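Re: [hall-users] Floor marking for the October swap
Posted by Sverre Tangen, 4:10 pm

Orsolya Illés wrote:

> Can somebody settle the pitch question before we send out the
> booking form? Last year we let people bring their own tables and
> the aisles ended up so narrow that the Sendska stall had to be
> moved twice. I would like fixed pitches this time, marked before
> anyone arrives. Also, is the fee still 5 per pitch, and do we let
> the plant people in early again?
>
> Orsolya

Orsolya, all,

The fee stays at 5. I looked at the accounts and the hall rent hasn't gone up, so I see no case for changing it. We had 65 bookings last year and the form should close when we reach that number again. Please put that on the form itself, in the first paragraph, as people missed it at the bottom.

On the pitches, I agree they should be fixed. Chalk will not do on carpet, and the string we used in the small room was a trip hazard by lunch. I would go with yellow tape. It shows up well on a dark floor and you don't need much of it per pitch. 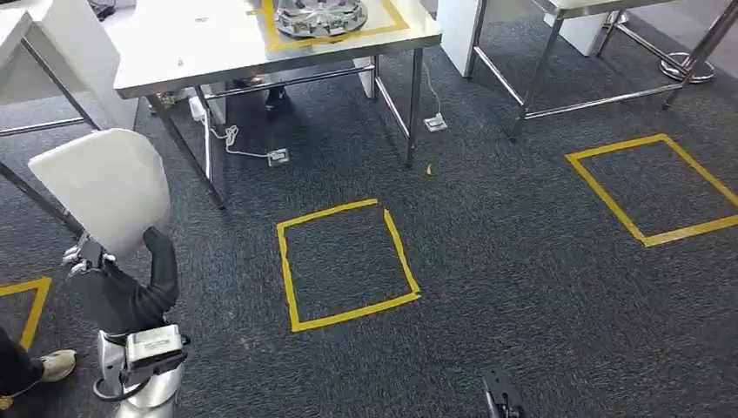 Yellow tape squares on dark carpet, with steel tables.

The squares don't have to be perfect. What matters is the aisle between them, and I would measure that first and then fit the pitches to it. Last year we did it the other way around. Please use the low-tack kind. Altateo has it, and so does Sánchez on the corner, though they charge more and only stock the narrow rolls.

Early entry: yes for plants, no for everyone else. They need the side door and the hand cart, and it is easier to get them in before the books arrive. Fuvov asked for the same thing and I told them no -- they have two boxes of jigsaws and can carry them in with the rest.

Flyers: the last print run was 2000 and we still have a full carton in the cupboard with the old start time on it. I can't see us correcting those by hand. A smaller run would be fine, and the library will take a stack if they are folded.

One more thing on the form. Please add a line asking whether the person needs power. There are only 5 sockets that work on the long wall and the lamp sellers took all of them last time, so the record player man had to run a lead from the kitchen.

I can do the taping the evening before if somebody else brings the long tape measure. Mine sticks.

Sverre

Contact the list owner | Copyright remains with the individual posters | Back to top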